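Search this site Enter keywords Go

Wrist camera too close when recording microwave demos in sim?

Halima Magesa
Hi all! I'm recording examples in Joveck for a policy that should open a microwave door, and I've got 303 of them so far. My trouble is the wrist view – once the gripper gets near, the door fills almost everything, and the two knobs on the right are only half in view. The handle still shows, minus its bottom end. Is that enough to learn from, or do I start over with a wider lens?
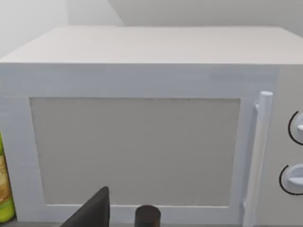 Nyaga
Don't start over! Keep the wrist view and add a second, fixed camera that sees the whole counter. If you saved the joint states you can replay your old runs and render the new view from those (I did it overnight in July with more than 3909 runs, no trouble). Also, move your start pose around a bit more. Mine all began from the same spot and the policy fell apart when I shifted the oven.

Gustatero
wider lens worked for me, didn't try anything else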